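July, notebook 3, bathroom scenes

Carrying on from the bottom of the last page, where I wrote "should be quick" and underlined it.

State of play. The clutter method (Wisari, in the repo as of last night) takes a generated bathroom, picks surfaces it believes are flat and reachable, drops a handful of assets on them, lets physics run until things stop moving, and then asks the grasp planner to go get one. We keep the scene if the planner finds at least one collision-free approach. The question for this month is whether a policy trained on settled clutter does better on held-out rooms than one trained on what Holger calls "catalog clutter," meaning every object upright and evenly spaced, as though the homeowner were expecting guests.

Setup, so I don't have to reconstruct it in October:

- 2000 training scenes per condition, settled and catalog
- same rooms, same arm, same two-finger gripper, same target list
- only the placement step differs
- eval on 29 held-out rooms, all settled, none seen in training
- materials and wall colors randomized in both conditions from the same seeds

Holger pointed out that evaluating on settled rooms only is a home game for the settled condition. He's right. Added a second eval with catalog placement in the same 29 rooms. Costs a night of compute and saves an argument.

**Settling**

The settle threshold is still the thing I trust least. We call an object at rest when its linear and angular speed both stay under threshold for a full window. Fine for a box. Anything round or tapered will creep for a good long while at a speed just under whatever number I pick, and then the scene gets saved with the object technically at rest and morally on its way to the floor. At load time it picks up where it left off. The policy reaches for where it was. Logged as a grasp failure, and the policy takes the blame for my bookkeeping.

Fix, for now: after saving, reload the scene, run 4000 steps with the arm parked, and reject anything where an object drifts more than a finger width. Nestor wanted a proper energy criterion. Nestor may write one. Until then the dumb check stays, and it has already thrown out a fair pile of scenes that the old filter waved through. I haven't gone back to see how many of the old training scenes would fail it. I'm going to have to, and I'm putting it off by writing this.

**Surface picker**

The picker scores any upward-facing patch by area, slope and clearance above. It doesn't know what a toilet is. It knows that the top of a tank is a fine long shelf at a convenient height, and I suppose plenty of people's bathrooms agree with it. So tank lids get used a lot, and the strip between the tank and the seat catches whatever fits there. I went back and forth on masking out the toilet entirely. Decided against it. Those narrow spots are the hard cases, and hard cases are what we claim to be studying. 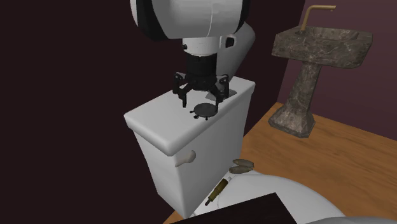 What I do want to change is the weighting. At the moment a big patch wins nearly every draw, so the small awkward places are underrepresented compared to how much trouble they cause. Trying a square root on the area term. If that overcorrects, we'll get rooms where everything has been stuffed into crevices by a raccoon, and I'll back it off.

Sinks are a separate headache. A basin with a shallow hollow passes the slope test in the middle and fails at the sides, so the picker hands over a patch with a ragged outline, and small objects dropped near the outline slide in and pile up. Realistic enough. But the planner then burns its whole budget on approaches that clip the faucet. Left as is, with a note in the config so that whoever finds it knows it was a decision and can be mad at me specifically.

**Disc grasps**

Spent most of the afternoon here. Flat discs with knobs on the rim are the worst category in both conditions. The grasp sampler loves knobs. A knob is small, convex, has nice opposing normals, and fits between the fingers with room to spare, so it gets a terrific score. Then the arm closes on the knob and lifts, the disc swings like a skillet held by the very tip of its handle, and down it goes.

Three things tried:

1. Penalize distance from grasp point to center of mass. Helps with discs. Hurts with bottles, which we'd like to be able to take by the neck.
2. Same penalty, scaled by object flatness. Helps with discs, leaves bottles alone. Flatness here is just the ratio of the shortest to the longest side of the bounding box. Nestor made a face at this. It works.
3. Simulate a short lift for each of the top candidates before committing. Best of the three and so slow that I went and had lunch during a single scene.

Going with 2 for the full run and using 3 offline to relabel a small subset, to find out how much 2 is leaving on the table.

There's also the matter of a disc lying near an edge. One finger can go over the side and the other down onto the top surface, which gives a good pinch if the approach tilts. Our approach cone is too narrow to find it. Widened the cone. Planner time went up, as it always does when you let it have ideas. Some of the new approaches put the wrist uncomfortably near the wall, but the collision checker is happy and I've stopped asking it how it feels.

**Numbers so far**

Only the early checkpoint, one seed, so nobody quote this outside the room. Settled beats catalog by 13 points on the settled eval. On the catalog eval the two are close enough that I won't pretend to see a winner. That's the pattern we hoped for, and that is why I'm suspicious of it. Possible boring explanations:

- The catalog condition had more scenes rejected by the planner filter and was topped up from a later batch. Different batch, different asset version. Need to check that Broltus (the asset bundle) didn't change in between.
- The drift problem above. If drifting objects are mostly in the settled set, the settled policy has seen targets move and may have learned to cope with it, and we'd be crediting clutter for what is really sloppiness. Funny if true. Less funny in a paper.
- One seed. See above.

For the second one, the plan is to retrain settled on the drift-filtered scenes only, and trim catalog to match the count. If the gap survives, I'll relax a little.

**Failures I watched back**

Went through replays instead of plots, which I should do more and always resent. Most of the misses on the settled policy happen before contact. The arm comes down over the target, stops with the fingers open, and dithers. It will hover there for the rest of the episode if you let it. My guess is that the demos from the planner pause at pregrasp while the last segment is computed, and we've been recording the pause. So the policy has faithfully learned to wait for a planner that isn't there.

Trimmed the pauses from the demo files with a script (tools/trim_hold, keeps the first and last few frames of any stationary stretch). Haven't retrained. If this fixes it, every number I've written above moves, and I'd like that on record before anybody gets attached to them.

The catalog policy has a different bad habit. It assumes a vertical object and comes in from above with the same wrist angle every time, even for things lying on their side. With a bottle on its side at a diagonal the fingers land along the length of it and close on air at one end. Good illustration of the whole point of the project, so I saved that replay in the Tivano folder for the talk.

**Materials**

Minor, but it cost me an hour. The material randomizer can put stone on a pedestal sink and, in the same breath, a nearly black wall behind the arm. Dark gripper in front of a dark wall and the wrist segmentation goes to pieces. I floated capping the contrast from below. Holger said real bathrooms have dark walls too. I asked him how many he'd been in. He said the number was none of my business. Leaving the randomizer alone, but adding a per-scene brightness tag so we can split results by it later.

**To do**

- drift check on all old scenes (stop putting it off)
- confirm asset bundle version for the topped-up catalog batch
- retrain both conditions on trimmed demos, same seeds
- square root weighting, look at a contact sheet before launching anything big
- ask Nestor about the energy criterion, casually
- Aquino node is down to its last bit of scratch space; delete my June renders, then everybody else's with permission

Launched the catalog eval at 6:40 pm. Log says it's on room one. It has said that since 6:41.

Later: forgot to unpark the arm after testing the drift check. The flag defaults to whatever you last set, a feature I apparently requested. Relaunched, room two in under a minute. Going home.

Note from N.S., morning: eval finished, both jsons are in the shared folder. Did not touch your plots. The flatness ratio gives 1.0 for a sphere, fine, but also look at what it gives for a folded towel before the full run.

Looked. Towels count as discs now. Put in an exception by asset class, which is ugly, and moved the full run to tonight.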